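Bastbridge Weekly
Home News Town Food Letters Back Issues
Search this site Enter keyword Go
February
By Anselmo Toledo

The Man Who Writes Your Complaint Letters

Biwott would like it known that he isn't an angry person. He says this while holding a letter from a parking company in Revesness, and he says it twice.

For 11 years he worked the other side of the desk, answering complaints for a firm that sold garage doors. Then he retired, got bored by lunchtime, and started writing complaints for other people. He does it Tuesday mornings in the back of the Puleo bakery, at the table by the flour sacks, and he charges one pastry per letter. Almond, if they have it.

"I read maybe 60 letters a week in the old job," he says. "Most of them started with a threat. The person was going to sue, or tell the newspaper. No offense."

I told him none was taken. We get perhaps two of those calls a month, and one of them is usually my uncle.

His first rule is that a letter should fit on one side of one page. His second is that it has to ask for something. People arrive at the bakery with four pages on how a dishwasher made them feel, he says, and when he asks what they want, they look at him as though he'd asked for their blood type.

"Do you want the money? Do you want a new one? Do you want a man to come out? Pick. The person opening the envelope has a form with three boxes on it. Help them find the box."

He still writes every draft by hand. I asked whether this was a matter of principle and he said no, it was a matter of the printer.
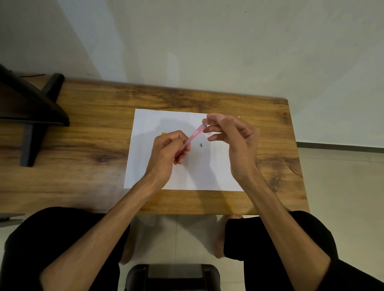 The handwriting has a side effect he's happy to exploit. A handwritten letter, he says, gets passed around the office. At the garage door firm they had one pinned up for years, from a woman whose door had closed on her Thanksgiving turkey. She wanted 30 dollars for the turkey and nothing for the door, which she said had only been doing its job.

"We sent her 200," Biwott says. "The manager signed it himself. She sent back the difference – with a receipt for the turkey."

Not every client takes direction so well. One man wanted the word "scoundrel" in a letter about a gym membership. They went back and forth over it through a whole cinnamon roll. Biwott offered "disappointing." The man offered "rascal." They settled on "surprised," as in "I was surprised to be billed in November," and the man left looking like he'd sold a family farm.

I asked about his success rate, and he was vague in the manner of someone who has one but doesn't care to defend it. The gym paid up. The dishwasher people sent a coupon for a different dishwasher. A cable company has been answering the same letter since the fall, each time from a new department, and he's begun to look forward to the envelopes.

"Their last one was pretty good," he says. "Short. It apologized in the first line. I think somebody there is learning."

And the parking company? That one is his own. He was ticketed outside the dentist for being over the line, and he maintains that the line had been painted by someone in a hurry. He has been working on the letter for three weeks. It's at two pages.

I pointed out the first rule.

"It's different when it's you," he said, and went up to the counter to see if there was any almond left.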